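Saarela Foods to cut plastic and cardboard waste across its grocery suppliers

MEDIA RELEASE
For release in April

Grocery wholesaler Saarela will ask all 402 of its suppliers to report how much packaging they use, under a two-year program starting this winter.

The program covers fresh produce, chilled goods, drinks and dry groceries. Suppliers will fill in one form every six months, listing the weight of plastic, cardboard, glass and metal in each product line. Saarela will pay for the first year of reporting for any supplier with fewer than 200 staff.

A trial at the company's Sollwood warehouse finished in March. It took in 213 product lines, most of them fruit, vegetables and bottled or canned drinks.

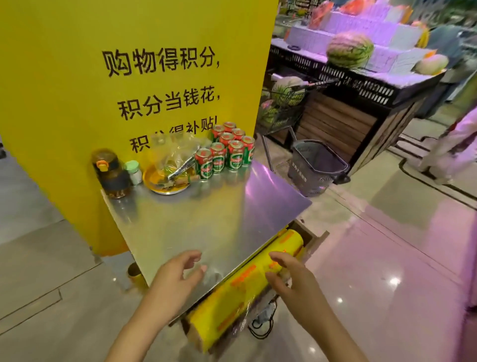 Fresh produce gave the trial its most uneven results. Growers who packed at the farm gate had good records of trays and cartons, but wrap added later in the supply chain was often left out of the figures. The new form has a separate line for it, and stores that wrap their own produce will be asked to send in the number of rolls ordered.

Drinks suppliers had fewer gaps. Most already keep container weights for deposit schemes, and these can be copied straight across. Outer cartons and shrink film still need to be weighed.

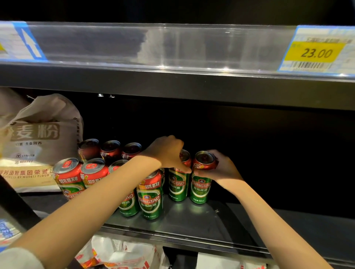 Pallet wrap and slip sheets are not part of the first reporting round. Saarela will decide on those after the second set of forms comes in.

The forms will be checked by Kundell, a packaging consultancy based in Losel. Kundell will visit a sample of suppliers each year and will publish totals by material. Figures for single suppliers will stay private.

Suppliers will not be charged for late forms in the first year. From the second year, a supplier that misses 2 forms in a row will be moved to yearly contract reviews until its records are up to date.

Information sessions will be held at the Sollwood warehouse at 10 am and 2 pm through the month. A recording will be placed on the supplier portal, along with the form and a guide to weighing mixed materials.

Media enquiries: Saarela communications office, Sollwood

ENDS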